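叠衣服这件小事

我认识的人里，没有谁承认自己不会叠T恤。问到床单，他们会笑；问到西装，他们会说交给洗衣店；问到T恤，他们便摆出一副被冒犯的样子，好像有人怀疑他们不会系鞋带。可是打开他们的抽屉，那里面的东西更接近地质学，一层压着一层，最下面的大概还停留在上一次搬家。

我自己的抽屉也是这样。去年七月，我想找一件白色短袖去参加一个烧烤聚会，翻到第三层时抽屉卡死了，一只袖子夹在滑轨里，进退两难。后来我穿衬衫去的，热得像一只被罚站的烤鸡。那件短袖至今袖口上还有一道黑印，洗不掉，我也就不洗了。

于是我开始请教别人。这件事比想象中难以启齿。你可以在饭桌上谈离婚，谈前列腺，谈房贷利率，但你要是放下筷子问一句“你家T恤怎么叠”，满桌人会先沉默，然后同时开口，谁也不让谁。

三折派与卷筒派

多洛蕾丝·格林伯格开了一家缝补铺子，店名就叫格林伯格，铺面窄得只容得下一台缝纫机、一张长案和她本人。客人进去以后得侧着身子等。她是坚定的三折派：衣服正面朝下铺平，两边往中间收，袖子折回来，再从下摆往上折，折成一个可以立住的小方块。她叠一件衣服的工夫，我刚找到领子在哪里。

“立不住的就不叫叠好，”她说，“叫放下。”

她把叠好的衣服立在长案上，像一排书脊。我学着做了一件，它站了片刻，然后朝左边缓缓躺下去，姿态安详。格林伯格看了看，伸手把它拿走重叠，什么也没说。这比说了什么更让人难受。

卷筒派的代表是雷金纳德·索伦森，常年出差，箱子永远装得比别人多。他认为三折是静态社会的产物，只适合那些抽屉从不移动的人。他的办法是把下摆先往外翻一截，两边折进来，从领口往下卷紧，最后用翻出来的那一截把整个卷子兜住。卷好的T恤硬得像擀面杖，可以隔着房间扔给别人。他确实扔了，我没接住。

他的儿子塔维恩·索伦森今年十八岁，属于第三个流派，这个流派没有名字，主要工具是一把椅子。穿过但还不算脏的衣服搭在椅背上，干净的搭在椅面上，介于两者之间的，要靠闻。父亲说这叫混乱，儿子说这叫系统。我问塔维恩，椅子满了怎么办，他说，那就坐床上。

这对父子为此吵过很多年，据说最激烈的一次，雷金纳德把椅子搬到了车库。第二天塔维恩把衣服也搬到了车库。

条纹的麻烦

纯色T恤是宽厚的，叠歪了也看不出来。印字的也还行，字折进去就当没写过。真正检验一个人耐心的是条纹。横条纹尤其刻薄，它等于在衣服上预先画好了尺子，你的手往哪边偏了，偏了多少，全给你记着。

最难伺候的又是那种条纹有粗有细的。等宽的条纹错开一格，还能糊弄成设计；粗细不一的条纹一旦错位，左半边的粗杠撞上右半边的细杠，看着就像两件衣服在吵架。格林伯格对付它的窍门是不看边，只看线：先在胸口附近挑一条最粗的，用手掌从中间往两侧抹平，让它在床上成为一条直的，别的条纹自然跟着走。领口的罗纹也要理顺，别让它翻进去，否则折好以后正中间会鼓一个包。

还有袖子。大多数人把精力都花在衣身上，袖子则团在一边，等到要折的时候才想起它来，于是匆匆一塞。衣身再平整，里面裹着一团袖子，叠出来也是个馒头。她的规矩是袖子先展开，哪怕最后还是要折进去。

带装饰的衣服要另说。前胸缝了钩针小片的，毛线有厚度，折线最好绕开它，让它落在方块的正面当中。这样开抽屉时它朝着你，也省得在别的衣服底下被压成一张饼。我个人对这种小装饰没有抵抗力。一件黑白条纹本来一脸严肃，胸口多了一颗黄色的小熊脑袋，两只圆耳朵，立刻就不好意思再严肃下去了。

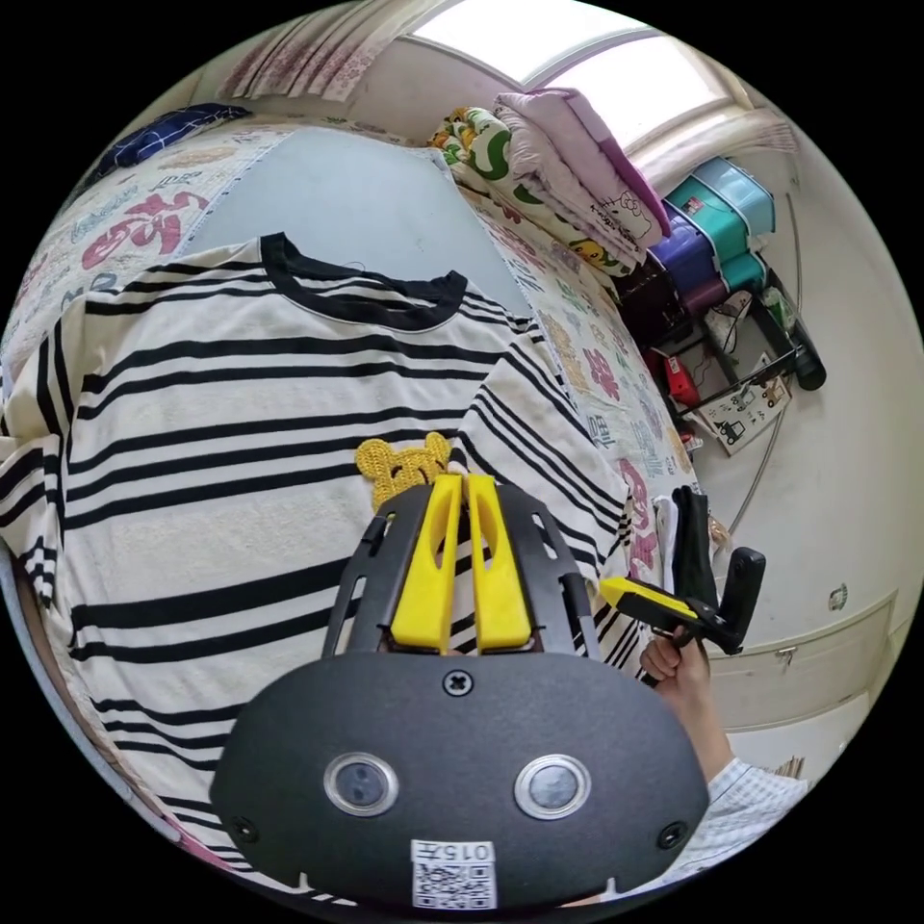
床是不是桌子

凡是叠过衣服的人，迟早要面对场地问题。理论上应该有一张桌子，高度到腰，台面光滑，四周能走人。现实里的桌子上放着电脑、半杯茶、一叠没拆的信，以及一个不知道谁家的遥控器。所以大家都用床。

马克西米利亚诺·阿兰达对此痛心疾首。他从前在酒店的布草房做过领班，见不得人弓着背在床上干活。他的论点是床太低，也太软，你把衣服抹平，床垫跟着陷下去，手一松，褶子又弹回来。他给我算过一笔账，说一个人照这样弯着腰叠上二十年，省下的桌子钱全得交给推拿师傅。我问他自己在家用什么叠，他顿了一下，说用床。

“但是我跪着叠。”他补充道。

床当然有床的好处。它够大，一件T恤完全摊开，旁边还容得下已经叠好的和假装没看见的。它还有一种强制力：衣服堆在桌上可以堆到下个月，堆在床上，当天晚上你总得给个说法。这个说法有时候是叠完，有时候是整堆抱到塔维恩的那种椅子上去，第二天再抱回来。我有一筐衣服就这样往返了一个多星期，最后全穿完了，一件也没叠。

用床还牵扯到床单的花色。阿兰达主张素色，他说在满是彩色字母的床单上叠条纹，好比在菜市场里校对文件，眼睛不知道该看哪一行。我试过，他说得有道理。可是家里的床单都是别人送的或者打折时买的，轮不到我来挑背景。若是床单实在太热闹，可以把毯子拉过来，在上面叠。阿兰达觉得这是歪门邪道，格林伯格觉得可以。

花钱能不能解决

市面上自然有人愿意替你操心。我在一家叫斯托尔蒂尔的家居店里见过叠衣板，几片塑料用铰链连在一起，衣服铺上去，左一翻，右一翻，下面再往上一翻，啪，一件标准尺寸的T恤就出来了。店员演示的时候行云流水，我当场掏了钱。

回家以后，头几件确实漂亮，漂亮得我专门开着抽屉让它晾了一会儿。到第五件，我开始嫌铺衣服麻烦，因为板子只管折，不管平，该抹的还得自己抹。到第二个星期，板子塞进了衣柜和墙之间的缝里。它很薄，塞得很合适，这是它最大的优点。

格温德琳·贝拉米比我更舍得花钱。她订过一套叫格里斯提克斯的抽屉隔板，可以按照衣服的宽度自己拼。东西寄来，她量了抽屉，拼了一个下午，每件T恤都有了自己的隔间，像住进了公寓。问题出在入住率上。她有两百件衣服，这是她自己数的，为了买隔板才数，数完坐在地板上喝了一杯酒。隔板装下了其中一小部分，其余的仍然在原来的地方，过着原来的生活。

她后来想通了，问题不在怎么叠，在于叠的东西太多。她打算送掉一半。我上次去的时候，那一半装在袋子里，靠在门口，我进门得跨过去，出门也得跨过去。她说快了。

一点不成体统的心得

请教了一圈，我的手艺略有长进。现在我叠衣服，会先把它整个摊开，领口朝着远处，拿手掌从胸口往两边推一遍。从前我直接上手就折，等于把褶子也一并叠了进去，妥善保存。单这一步，就让我的抽屉从地质学进步到了考古学，至少能看出年代。

卷筒我也学了，只用在出门的时候。雷金纳德听说我在家里还是用三折，有些失望，又把一件卷好的T恤扔了过来。这回我接住了，用的是下巴。

叠衣服这件事有个不讲理的地方，你做得越好，就越没有人看见。关上抽屉，它和隔壁那个乱七八糟的抽屉长得一模一样。只有早上开灯找衣服的那一会儿，手伸进去，一下子摸到要穿的那件，抽出来，旁边的没有跟着倒，心里会有一点小小的得意。然后穿上，出门，吃饭时滴一滴酱油在胸口，晚上扔进筐里，从头再来。

格林伯格前几天问我叠得怎么样了。我给她看了抽屉，她弯下腰，看得很仔细，最后从里面抽出一件，抖开，重新铺在床上。

“袖子。”她说。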